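Light Where You Want It: Redoing the Photo Corner in the Lirow Room
Project report, Interior Environments Workshop
Tibor Vida and Edit Hegyi
Submitted Tuesday, September 18, 2018

1. What we set out to do

The assignment asked us to pick a room on campus and improve one thing about it without spending real money. Most groups picked chairs. We picked light, partly out of interest and partly because the chairs in the Lirow Room are bolted to a budget we were not allowed to touch.

The room is used for product photos by three different courses. Everyone complains about it in the same two ways. The pictures come out blue on one side and yellow on the other, and anything shinier than a potato picks up a glare spot that no amount of editing will remove. Our goal was to cut both problems down enough that a first-year student could walk in, switch things on and get a usable photo.

2. The room as we found it

The ceiling is open, with the beams, ducts and pipes left showing, a style that architects love and dust loves more. The window frames are blue and the walls light gray. Daylight comes in past the trees, so on a sunny afternoon it has a slight green opinion of its own.

The lamps had been placed by whoever used the room last, and then by whoever tripped over them next. We kept a log for 7 working days and asked each user to note where they moved the lights. We got 17 entries. Four of them said "moved it back," and no two of those agreed on where back was.

3. What we tried

Our first idea was to block the daylight completely. Edit sewed a curtain out of blackout cloth, and it worked beautifully until the room reached the temperature of a bakery. The Darnorden course, which meets there after lunch, asked us to take it down. They asked politely the first time.

The second idea was to leave the daylight alone and make the softbox strong enough to win. We moved it closer to the work area and turned it up.
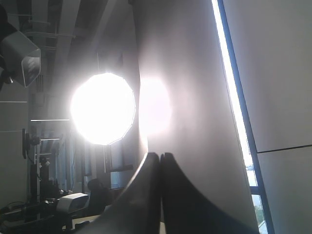 Winning has its costs. A strong soft light close to a pale, smooth surface gives you a glare patch, and the patch moves when you move. Tibor spent most of one session chasing it by shifting the lamp an inch at a time, which mainly established that there are a lot of inches. What helped in the end was changing the angle: with the softbox higher and pointed more steeply down, the reflection landed outside the part of the table people photograph.

We also bought one roll of Pasaribu diffusion sheet and taped a piece over the worst window. It evens out the daylight and lets the air move. It also crackles in a draft, so we do not recommend it for anyone recording sound.

4. Results

We shot the same white mug before and after the changes, 13 pictures each time, and asked classmates to pick out the ones with a visible color cast or a distracting hot spot. In the first set they rejected 7. In the second set they rejected two, and one of those was rejected because the mug was chipped, a fault that predates our involvement.

We can't claim this is a proper study. The weather was different, the classmates were hungry, and Edit is better at holding a camera than Tibor, who took most of the first set.

5. What we would do differently

We should have marked the floor on day one. Once we put down tape for the stand legs, the lamps more or less stayed where they belonged, and that cost less than the curtain, the diffusion sheet and the apology cookies combined. We would also borrow the light meter from the Nellel lab earlier. For the first week we judged brightness by squinting, and our squints turned out to be calibrated differently.

The tape is still down. The curtain is in the cabinet behind the door, folded, and free to anyone who wants to bake in there. We plan to check the setup again in November, when the leaves are gone and the daylight has changed its mind.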